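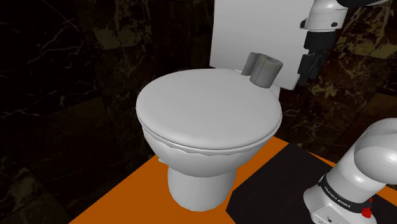
Chapter 8
Setting Up and Checking a Simulated Cell

Before a cell is built on the workshop floor, it is usually built on a screen. This chapter follows one such cell, the Bollska washroom model, from an empty file to a working start position. The arm is a Franka Emika, standing on a black mat beside the toilet, and the paper holder is fixed to the panel behind the lid.

The order of work matters. The base of the arm is placed first and its position is locked. The fittings are added next, each with its own collision shape. Only then is the gripper brought to its start position, clear of the roll and the panel.

8.1 Why the start position is checked

In February, Mihret Wubshet and Chaltu Kumsa reviewed 1,503 runs of the model at the Tolach training centre. In 24 of them the arm failed at its first movement. The fault lay in the saved joint values, which had been copied from an older cell — the base had since been moved, but the values had not been corrected.

Students should keep a written record of every change to the base, the mat or the fittings. A suitable form is given at the end of the chapter.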